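Boletín técnico de Troltport – Mantenimiento y equipos
Cables de carga: nuevos criterios de retirada

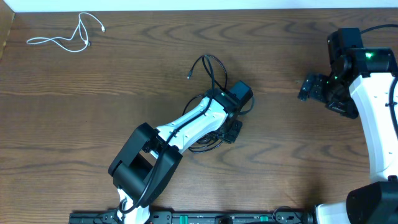 A partir del martes 30 de abril, los cables de carga de uso común se revisarán con el mismo procedimiento que los alargadores. La rotura suele empezar en los primeros centímetros junto al conector, donde el conductor soporta toda la flexión. Un cable blanco y fino como el que está sobre el tablero de madera, en lazo irregular y con un par de dobleces, se guarda mejor en vueltas amplias y sin tensión en los extremos. Enrollarlo alrededor del cargador acorta su vida útil.

Se retirará todo cable con la cubierta abierta, el conector flojo o marcas de calor. No se admiten reparaciones con cinta. En la revisión de octubre, Rungnapa Ongart midió la caída de tensión a plena carga y descartó 30 unidades de un total de 318; 9 de ellas no presentaban daño exterior – de ahí que la inspección visual ya no baste.

Los repuestos se piden a Dirkeck por el formulario habitual, indicando longitud y tipo de conector. Los cables de más de dos metros requieren el visto bueno de Fiachra McGrath. Los retirados se depositan en el contenedor gris del almacén Kinsella, sin cortar.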